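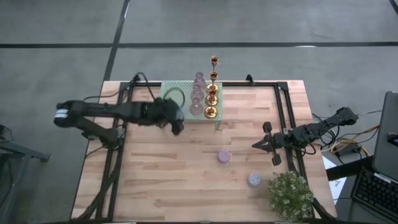 Table two, with the arms mid-shelf: three pink vases, three gold candlesticks and a plant waiting its turn.

Hayley Naylor asked me for "a few words on the arms" back in May and I said yes without thinking how long a few words is. So, from the display room at Ramarlow, this is what life has been like since the shelf work started being shared with a pair of robot arms.

For those of you in accounts or over at the Clurkari site who've never been up our stairs, I'll start with what we do. Shops order a shelf layout from us, we build it on a sample shelf, somebody checks it against the plan, it gets its photo taken, and then it all comes off again and the next one goes on. Vases, candlesticks, little pots with lids, plants, photo frames, soap dishes. There are 673 lines in the current home range and every one of them gets handled by us at some point, most of them far more than once. I've been doing it for long enough that I can tell you which candlesticks tip if you breathe near them (the tall ones, always the tall ones).

The mint-green shelf is the one everybody asks about when they come in. It's the one with the little holes all over, and it's part of the Trirell layout, which is all pinks and golds this season and very pretty if you like that sort of thing. I do, as it happens. I've got a vase from it on my windowsill at home, paid for, before anyone writes in.

We now have two arms at table two, one fixed on each side of the black metal frame that goes round the tabletop. The system they run on is called Jiang, so naturally we all call the pair of them Jiang as well, as in "Jiang's stopped again" or "have you moved Jiang's pot?" The idea is that they do the repeat builds. When a layout has been agreed and a shop wants to see it spaced a bit wider, or with the candlesticks swapped to the other side, that's a lot of picking up and putting down for a very small change, and it used to be my whole afternoon. My wrists knew all about it too.

What I do now is set the table. I put the shelf at the back, get the first pieces where the plan says, leave the rest out on the wood within reach and start the run from the laptop at the side. Then I watch. I thought I'd hate the watching and for the first fortnight I did! I kept wanting to lean over and do it myself, which you mustn't, and I felt like a driving instructor with no brake pedal. It's got easier. I've learned to look at the fingers instead of the whole arm, and I can usually tell now from the way they open whether it's lined up on a piece properly or whether I'm about to be pressing stop.

Glass is still the nervy one. The pink vases are see-through, and see-through things give Jiang more bother than solid ones, so we go slower on those. The gold candlesticks throw the light about and have their own ways of being awkward. Plants are worse than either. Leaves get everywhere, they never sit the same way twice, and the white-flowered one flops over the side of the table whatever I do with it. At the moment a person still places every plant, and I'd be quite happy if that stayed a person's job.

I know what most of you want to ask, because you ask me by the kettle. Has anyone gone? No. There were five of us in the display room before and there are five of us now. What has changed is the shape of the day, and I don't think we've all landed in the same place about it. I like it more than I expected to. I get through the plan checks in the morning with my head clear, and I've started helping with the layouts themselves, which I'd been hinting at for years. One of my colleagues told me straight that she misses the building. She found it restful, she could have the radio on and her hands just got on with it, and now she's looking at a screen for part of the day and her eyes ache by four o'clock. I think that's a fair thing to say and I told her I'd put it in.

We've also had to get tidy in a way we never were. You can't leave your mug on table two. You can't leave a box of tissue on it either, or your glasses, or a pot you meant to put back. The black tape on the floor is there to be taken notice of, and when a run is going you stay on your own side of it, and that includes people who have only popped in to borrow the stapler. The cables on the right-hand side are a mess and I've said so. I'm told they're going to be sorted out and clipped up properly. I'm writing it here so that it's in print.

The other new thing is the log. Every placement Jiang does gets marked as fine, nudged or stopped, and one of us does the marking. We reached 1,000 placements just before the summer stock came in and somebody brought in a lemon drizzle, and as of this morning we're on 2,042. Of those, 27 were stops. I was there for a good few of them and most were dull — a lid not quite on, or a candlestick put down a touch too near its neighbour. The nudges are more interesting to me. If I keep having to nudge the same piece, it's often the plan that's wrong, and a person building the shelf would have fixed it by eye and never mentioned it. I must have been quietly correcting plans for years. The layout team have been very nice about hearing this.

One thing I'd ask for, if anyone with a budget is reading, is a proper stool at table two. Standing to build a shelf is fine because you're moving. Standing still to watch one being built gets you right in the lower back, and the stool we've got at the moment came out of the post room and goes down by itself.

If you'd like to come up and see a run, mornings are best, before the photos start. Ring first so I can tell you whether we're mid-build, come in by the far door and keep behind the tape. Hayley has the sign-up sheet for anyone who fancies learning to set the table, and there are two training spaces going before the autumn range arrives. You don't need to be good with computers. I'm certainly not, and I've only had to ask for help with the laptop twice this week.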